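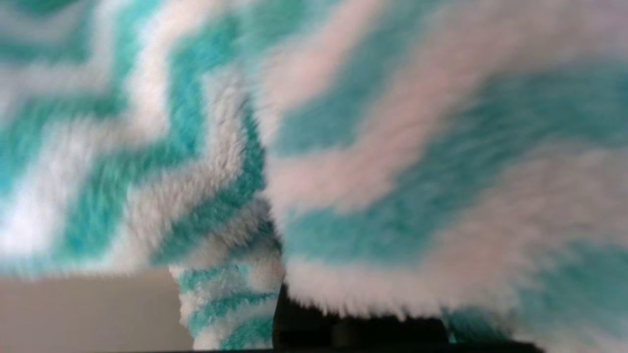 La manta de zigzag, turquesa y blanca, vista muy de cerca. Puro pelo.

Mantas, fundas y otras cosas blanditas: el repaso del armario

Llevaba desde agosto diciendo que iba a ordenar el armario de la ropa de cama y por fin me he puesto. Bueno, nos hemos puesto, que Tiziana vino a echarme una mano y acabó probándose las mantas por encima de los hombros como si fueran capas (se llevó una, claro). Como varias me habéis escrito preguntando por la turquesa, empiezo por ella, que además es mi favorita.

Me encanta ese dibujo en picos, las bandas anchas de los dos colores y sobre todo el pelo largo, que te hunde los dedos enteros. La compré en un mercadillo de Nodthorpe, cuando fuimos a ver a Annunziata, y me costó 10 euros después de un regateo bastante torpe por mi parte. En los pliegues las rayas se juntan y parecen otra tela, mucho más apretada – a mí me gusta casi más así, arrugada, que bien estirada sobre el sofá.

Me preguntabais también cómo la lavo. En frío, sola, con muy poco jabón y nada de suavizante, que a estas telas les deja el pelo apelmazado. La tiendo a la sombra y cuando está seca la sacudo con ganas en el balcón. Si alguna zona se ha quedado tiesa, le paso un cepillo de cerdas blandas, siempre en la misma dirección y sin apretar. La secadora ni tocarla! Ya perdí una manta preciosa por ir con prisas y todavía me duele.

Para guardarla no uso bolsas de vacío. La enrollo floja, la meto en una funda de almohada vieja y al estante de arriba, con una bolsita de lavanda. Guido dice que así ocupa el doble y tiene razón, pero luego sale mullida y lista para usar – y él es el primero que se la echa encima en cuanto refresca.

Me quedan por enseñaros la colcha de mi abuela y dos fundas de cojín que estoy terminando de coser. Las iré subiendo a esta misma página en cuanto encuentre la cremallera que me falta, de 15 centímetros y en blanco roto, por si a alguien le sobra una.

Publicado el 07/03/2026 en Casa y costura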